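Packing Room Automation: Your Questions
Last updated July 30, 2024

I'm Nélida Aravena and I run days in the packing room at Stovik. Since we started on the Plovel arms in May I've been getting the same questions in the hallway, so I wrote my answers down. If yours isn't in the list, come find me!

Is my job going away?
No. There are 84 of us in packing and kitting, and management has put in writing that no one gets let go over this. Jobs will change, though, and I won't pretend everybody's thrilled about it.

So what changes for me?
Mostly the small-item kits. If you've been dropping brushes into pouches all shift, you'll do less of that and more checking, restocking and teaching. My wrists are all for it.

What's "teaching"?
You do the task with a hand-held gripper, and the recording is used to train the arms. It's slow at first - I dropped everything my first morning - but you get a feel for it. We have 564 good recordings so far, and the Villalba site has a lot more.

Do I have to teach?
Nope. Sign up on the sheet by the lockers. Sessions are an hour, then you rotate out.

Does it pay extra?
Yes, teaching hours go on the higher rate. Put them on your timesheet under code 197 or payroll won't catch them.
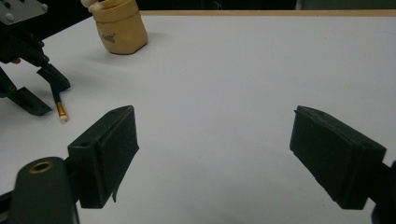 Can I go at my own speed?
Please do. Rushing is what spoils most of the recordings. Pick the thing up, bring it over, set it down, open the fingers and back away, the way you'd do it if you were half asleep (but, you know, awake).

What if I mess up a recording?
Say "scrap it" and start over. It doesn't go on your record, and I've scrapped plenty.

Are the recordings used to rate us?
No. They're filed by task and carry no employee number. Gura, the old scanning system, did track people, and I know that left a bad taste. I asked about this one twice before I agreed to help.

Who do I call if something jams?
Extension 3866, any shift. Hit the stop button first and keep your hands out until one of us gets there.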